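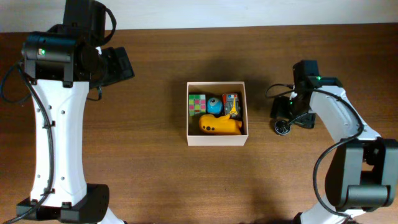 The toy swap is one of those customs I'd assumed every town had until I moved away from Zorkthorpe and found that mine was a bit odd. At its simplest, families bring playthings they've finished with, lay them out, and go home with somebody else's. In the Zorkthorpe version you swap by the box and never by the single toy, so a small open cardboard box with a puzzle cube, a round blue robot ball and a boxy grey and red robot packed in together would count as one lot (and a pretty good one, I'd have been over there like a shot!).

## Where it came from

I've had a proper dig in the parish newsletters and the earliest mention I can find is a short notice in an April issue, asking for "boxes, not bags". Tanthorpe people will tell you they had a swap first. They may be right, but theirs was mostly books and the odd jigsaw, so I don't count it, and I've had letters about that.

## How it works

Each box gets a numbered ticket at the door and you get the matching half. Once the bell goes you may put your ticket beside any box you fancy, and if its owner fancies yours, that's a swap. If not, you keep wandering. The hall holds 200 people, which sounds plenty until you've tried to get past the tea table.

There are two main styles:

- **Open box**, the Zorkthorpe way, where everything is on show
- **Blind box**, the Tanthorpe way, lids taped down until you get home (I once came back with nothing but train track, all of it curved)

The best year on record saw 664 boxes over the weekend, and the quietest had 266, when the road was flooded.

## Elsewhere

A friend of mine swears by the one in Cárdenas, held outdoors and with far more haggling, and there's a winter swap at Prukov where dolls and soft toys have a room to themselves. I haven't been to either yet – I'd love to! Prukov prints a list of every lot afterwards, and the last one I saw ran to 1089 entries, with three separate spellings of "xylophone".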